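Cusi two-arm bench, Zetetti shared workshop

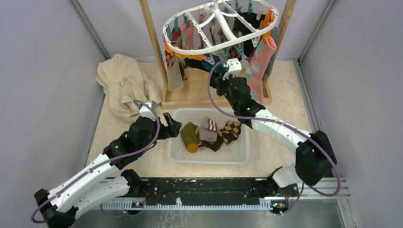 Last changed: February, by Nayeli Betancur

Cusi is the workshop's two-arm bench. It was built by members over one winter and any member who has done the short introduction can book it. It is set up at present for laundry work: taking socks from a basket and hanging them on a clip dryer, and taking them down again. The bench can be cleared for other light jobs if you ask first.

What you get

Two robot arms with white links and black joints, each with a two-sided gripper and a housing mounted above the wrist. The arms are a matched pair in size and reach and stand at the front, one on the left and one on the right. The area between them and behind them is the work surface, with pale walls on the left, right and back. The walls keep dropped items on the bench and give the cameras a plain background.

Also included: the white basket with perforated sides, the oval clip dryer on its light wooden stand, a box of practice socks, and the workshop laptop with the control software (Bitia, our own, see below). The laptop lives in the locked cupboard. Please don't install updates on it.

Figures

Reach of each arm, base to gripper tip: 663 mm
Height of the dryer ring above the work surface: adjustable, set by the stand
Largest load per arm: 188 g, gripper fully extended
Power: wall socket, one supply per arm
Cost of all parts: $1,074, without the laptop

The load limit is for the arm stretched out. Closer in it will lift more, but the wrist motors get hot and the software will cut out. A pair of thick hiking socks is fine. A damp towel is too much.

How it is driven

There are two ways. In hand mode you sit at the laptop with the two small guide handles and each arm follows its handle. This is how most people start, and it is also how new routines are recorded. In replay mode Bitia runs a saved recording, with some correction from the cameras. Replay works best when the basket is placed in the same spot each time and the socks are spread out a little. It does less well on a tight heap, and it has trouble telling a dark sock from a dark shadow under it.

There is no mode in which you can walk away. Someone stays at the bench with a hand near the stop button the whole time the arms have power.

Hanging a sock takes both arms. One holds the cuff and the other opens the clip. With the handles, a new user can expect to drop a lot of socks in the first hour. Giuliana Ospina wrote a one-page sheet on clip opening that is kept with the laptop, and it saves time to read it before you sit down. The main point in it is to come at the clip from the side and let the gripper close slowly – a fast close pushes the clip around and sets the whole ring swinging.

About the dryer

The dryer is a normal household one, bought in a discount store. The ring is white and smooth, with spokes to a hub in the middle, and the clips are orange, teal and a few pale ones. The spring strength varies a lot from clip to clip. We have not sorted them by color, so don't read anything into that. If you find one that the grippers can't open, move it to the inside of the ring and leave a note in the log.

The ring hangs free, so it can turn. Recordings made with the ring in one position will miss when it has turned by even a small amount. Wait until it is still before starting a replay. A full ring settles more slowly than an empty one, and long socks that come down close to the lip of the wooden base can touch it as they swing.

The stand was made by Bok-nam Hwang in the wood shop. It has a post on each side, both slanting, and a low base with a raised lip at the front. The slant gives the wrists more room when they come up under the ring. An earlier stand had straight posts and the right arm hit one of them often enough that the paint came off.

Setting up

Take everything off the work surface except what you need. Place the stand at the back and the basket in front of it, long side facing you. Check that both grippers can get to the rim of the basket without touching the base of the stand. Practice socks should be dry.

Look at the cables before switching on. The purple ones run along the links and over the wrists, and they need enough slack for the wrist to turn fully but not so much that a loop can catch on the basket. If a loop has slid down toward the elbow, push it back by hand with the power off.

The circuit boards by the two arm bases are open. Keep drinks, coins and loose screws away from them. Pick up any sock that falls over the front edge yourself, with the power off, and do not try to fetch it with the gripper. The same goes for anything that lands on the toothed rack.

Switch on the left arm, wait for it to report ready, then the right. If you switch on both together the laptop sometimes mixes them up and each handle moves the wrong arm. Should that happen, power down and start over.

Known problems

The right gripper closes a little less firmly than the left. Thin socks slip out of it. Sheyla Mamani is trying new finger pads.

The left elbow makes a clicking sound when the arm is raised high. It has done this from the start and we have found no damage.

Bitia will refuse to load a recording longer than 12 minutes. Split it in two.

Socks with strong patterns confuse the part of the software that looks for the cuff. Checks are worse than stripes or spots. There is a setting to pick the grasp point by hand, under Tools.

Booking and cost

Booking is through the members' page. Slots are two hours. There is no charge to members beyond the monthly fee, but if you break a gripper finger you print the next one yourself; the file is on the laptop and the filament is on the shelf by the printer. Mondays are kept for repairs and introductions, so the bench can't be booked then.

The introduction takes under an hour and is given by Yurani Arboleda or Nayeli Betancur. Write to either of them through the members' page and say whether you have used a robot arm before.

Building your own

The parts list, the stand drawing and the printed parts are in the workshop's shared folder, under Cusi. Most of the money goes into the motors. If you are building at home and only want one arm to begin with, buy the right-hand parts first; the left base uses the same plate turned over, and it is easier to work out from a finished right one. The older Gisis arm drawings are in the same folder. They use different screws and the wrist plates do not fit.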